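How Engineers Compare Robot Grippers
A Learning Page for Young Readers, from the Fernarum Discovery Program
Reading level: ages 9 to 12

Pick up a pencil. Now pick up a cup. Your hand changed shape between those two jobs, and you probably did not have to think about it. Your fingers felt the pencil, your eyes checked the distance, and your brain decided how hard to squeeze.

A robot has to be given each of these abilities. The part of a robot that takes hold of things is called a gripper. Grippers come in many forms, and a gripper that is very good at one task may be quite poor at another. Before a team builds one into a robot, its members need to know what it does well. This page explains how such a comparison is made.

What is a gripper made of?

Most grippers have three main parts. The first is the body, which holds everything together. The second is the set of jaws or fingers, which touch the object. The third is the part that moves the jaws. This may be an electric motor, air pressure, or a trigger pulled by a person.

Jaws are often covered with a soft material or made from it. A hard metal jaw can touch a round apple in only a few small places. A softer jaw bends a little and touches the apple over a wider area, so the apple is less likely to slip. Soft jaws have a weakness, however. They can bend too much when the object is heavy.

Some jaws also have ridges. Look at the bottom of your sneakers and you will find the same idea. Ridges can help a surface hold on, in the same way that the pattern on a shoe helps you stay upright on a smooth floor.

Why would a person hold a gripper?

You might expect a gripper to be attached to a robot arm at all times. Many are. There is also a kind that a person can carry, called a hand-held gripper. The person uses it in place of fingers: reaching out, closing the jaws, lifting, and letting go. A camera on the tool records what the jaws are facing.

This is useful for two reasons. It lets engineers try out a pair of jaws before they have a whole robot ready. It also produces recordings of people doing everyday tasks, and a computer can study those recordings to learn how a task is done.

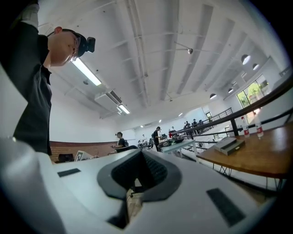

At the Fernarum workshop, two hand-held grippers were compared in June. The first is called the Gresier, and the second is called the Ota. The comparison was led by Libor Kadlec, an engineer who designs jaws, and Selim Toprak, who works with cameras and recordings. They began by agreeing on one question: which gripper is better at picking up the small things that people use at a desk?

A clear question matters. "Which gripper is best?" is too large to answer. "Which gripper picks up a pencil more often without dropping it?" can be tested before lunch.

Making a fair test

You may have learned about fair tests in science class. In a fair test, you change one thing and keep everything else the same. The Fernarum team changed the gripper. They kept these things the same:

The objects. Both grippers were given a pencil, an eraser, a spoon, a sponge, a paper cup, and a key. That makes 6 objects.

The starting place. Each object began on a piece of tape stuck to the table, so that no gripper had a shorter reach to make.

The job. Lift the object, carry it to a tray, and set it down. If the object fell on the way, the try was marked as a miss.

The number of tries. Each gripper had 50 tries, shared among the objects as evenly as possible.

Why so many? Suppose you toss a ball into a basket once and it goes in. Are you an excellent player, or were you lucky? One toss cannot tell you. After many tosses, you have a much better idea. The same is true for grippers.

The people holding the tools took turns as well. If one person had used only the Gresier and another only the Ota, the team might have ended up comparing two people instead of two grippers.

What the camera sees

A person holding a gripper can look around the room. A computer that studies the recording has only what the cameras collected. For this reason, Mr. Toprak pays close attention to the lens.

Many hand-held grippers use a wide lens, sometimes called a fisheye. It takes in a very large view, from the tips of the jaws to the far end of a room. Straight things, such as the edge of a wall, look bent in the recording. Computers can be taught to allow for this bending, just as you can recognize your own face in the back of a shiny spoon.

Engineers may also place a square marker with a black-and-white block pattern in a room. A marker like this is easy for a computer to find. When the computer knows the size of the marker, it can work out how far away the camera is and which way it is pointing.

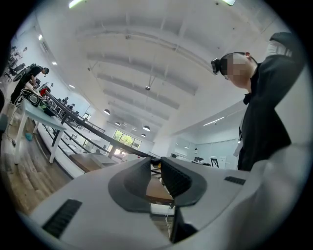
Dark gray jaws on a white hand-held gripper. A square marker stands near the monitors at the back of the room.

What did the team find?

The Gresier completed 42 of its 50 tries, or 84 percent. It did well with the sponge and the paper cup. Its wider jaws spread the squeeze over a large area, and the cup kept its shape.

The Ota completed fewer tries in all, but it was the stronger of the two with the key. A key lying flat on a table is a difficult object. There is almost nothing to pinch – the jaws must slide down to the tabletop and catch a very thin edge. The narrow tips of the Ota could do this. The Gresier often pushed the key along the table and had to try again.

So the answer to the team's question depends on the object. Mr. Kadlec wrote both results in the notebook, together with a note about the key. He did not cross out the misses. A miss shows an engineer where to look next, and the pages about the key were later used to plan a new set of tips.

A third gripper, the Hrubý, was still being put together at the time. It will be given the same objects, the same tape, and the same number of tries, so that its results can be placed beside the first two.

Try it yourself

You can run a gripper comparison at home or in your classroom. Ask an adult before you begin.

You will need: a pair of kitchen tongs, two clothespins, a tray, a strip of tape, a pencil and paper, and four small objects that will not break.

1. Put the tape on the table and the tray at the other end.

2. Place the first object on the tape. Pick it up with the tongs and carry it to the tray.

3. Write down whether it was a success or a miss. Repeat this until you have made four tries with that object.

4. Do the same with the other three objects. You will have 16 results for the tongs.

5. Now repeat the whole test with a clothespin. Use the second clothespin if the first one becomes loose.

6. Compare your two lists. Which tool was better with flat objects? Which was better with round ones?

To go further, wrap a rubber band around each tip of the tongs and run the test once more. Remember to change only that one thing.

Words to know

Gripper: the part of a robot, or a tool held by a person, that takes hold of objects.

Jaws: the parts of a gripper that close on an object.

Fair test: a test in which one thing is changed and everything else stays the same.

Fisheye lens: a very wide lens that makes straight lines look curved.

Marker: a printed pattern that helps a computer work out where a camera is.

Teachers may copy this page for classroom use. The results sheet for the tongs and clothespin activity is kept with the other Fernarum Discovery Program worksheets for grades 4 to 6.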